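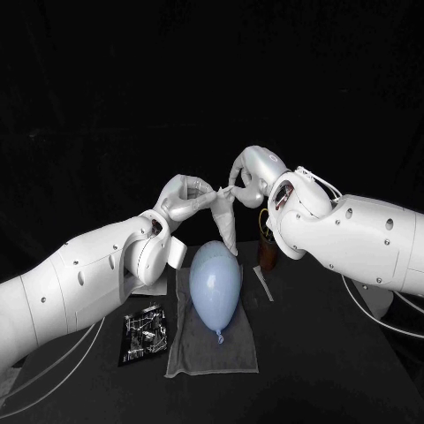
Abb. 3: Grauer schlaffer Gegenstand, am oberen Ende beidseitig gefasst

4.2 Dünnwandige Hohlkörper prüfen und einlegen

Der Abschnitt gilt für alle schlaffen, kegelförmigen Teile der Reihe Zisuten. Teile der Reihe Himmont haben einen verstärkten Rand und werden nach Abschnitt 4.3 behandelt.

Vorbereitung

1. Arbeitsfläche mit einem fusselfreien Tuch abwischen. Eine dunkle, matte Unterlage verwenden, damit helle Rückstände erkennbar sind.
2. Beutel erst unmittelbar vor der Prüfung öffnen und Chargennummer in das Prüfblatt eintragen.
3. Teil 15 Minuten bei Raumtemperatur liegen lassen.

Prüfung

4. Teil am oberen Ende von zwei Seiten zwischen Daumen und Zeigefinger fassen und frei hängen lassen.
5. Verdrehte Stellen durch leichtes Schwenken lösen. Nicht am unteren Ende ziehen.
6. Oberfläche auf Risse, Klebestellen und dauerhafte Knickfalten prüfen.
7. Teil um eine Vierteldrehung versetzt neu fassen, Schritt 6 wiederholen.

VORSICHT: Teil nicht mit den Fingernägeln oder mit Metallpinzetten greifen. Punktförmiger Druck beschädigt die Wandung.

Hinweis: Eine leichte Graufärbung der Unterlage nach dem Ablegen ist zulässig.

Einlegen

8. Teil flach in die Lade legen, Spitze nach hinten.
9. Höchstens 20 Teile je Lade, nicht stapeln.
10. Lade schließen, Prüfblatt abzeichnen.

Beschädigte Teile nicht wieder in den Beutel geben. Rücksendungen an Trestirmont, Teileannahme, z. Hd. Indira Thomas.

Stand: 29. Juli 2020, Bearbeitung: Z. Coşkun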